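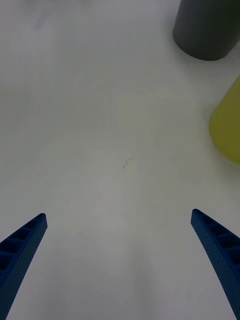 Fingers for the two-arm bench: speaker notes

Slide 1. Title. Say which shop, say Saturday is open bench. Skip the history.

Slide 2. Goal: sort drink cans and small bottles into cups with two arms on one white table. Software is Semple on the shop PC. Budget was fixed before the start, so the work went into the fingers.

Slide 3. Finger geometry. Tapered wedge, hollow cells, thin ribs across. Under load the face bends toward the object and wraps it. Print flat, ribs in plane with the bed. Version 2 used thicker ribs and would not wrap a can. Pass the version 2 sample around.

Slide 4. Wear. Log shows 3,000 close cycles on the first pair before a rib cracked near the mount. Crack started at a sharp inside corner. Corners are now rounded in the Rasevard file.
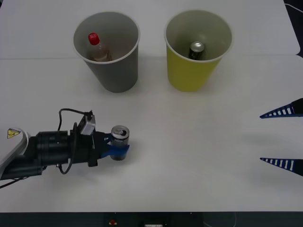 Slide 5. Grip height. Take the can low, on the body, and leave the lid and rim clear above the fingers. A high grip tips the can when it meets the cup rim. Approach speed is set to 15 percent for the last stretch.

Slide 6. Wrist camera calibration. Zimness routine, 13 poses. Repeat after any finger change. White tabletop gives few features, so use the printed board.

Slide 7. Two arms. Only one arm may be over the cups at a time. Andus holds the lock. If the lock times out, both arms stop and someone resets by hand.

Slide 8. Open items: cable strain at the wrist, bottles that land tilted, spare finger set. Files are on the shop drive under "fingers." Take questions at the bench.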